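About Kestham

Kestham is a small clothing shop with a big weakness for knitwear, and it has been that way since Yaneth Ospina first set out her sweaters on a borrowed table at the Quintero street market and went home with sore feet and hardly anything left to carry. She met Kuo-hua Tai there (he had the stall next door, and a much better umbrella), and the two of them have been buying, pressing, tagging and hanging clothes together ever since.

We still do most things by hand. Every sweater gets taken out of its bag, shaken, looked over at the cuffs and collar, put on a hanger and given a paper tag before it goes on sale, and if a seam bothers us it goes to the mending basket first. Kuo-hua is fussy about shoulders — he'll rehang the same cardigan until it sits the way he likes.

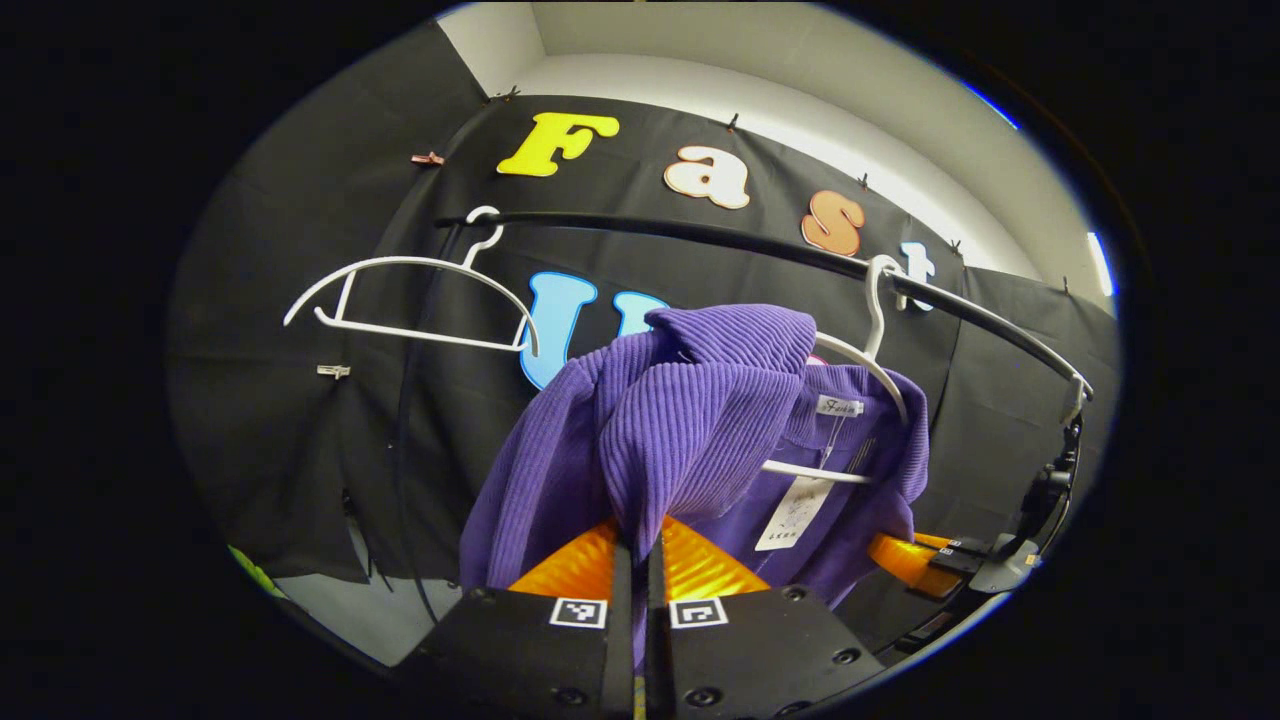

Ribbed knits are what most people come to us for, and we love them in strong colors, the deeper the better! They're easy to wear, they forgive a big lunch, and they look good over nearly anything you already own.

You'll find us at 716 Hivstead Road, up the 2 steps beside the bakery. We stay open late on Wednesday, so do come in, try things on and take your time. Yaneth usually has the kettle going.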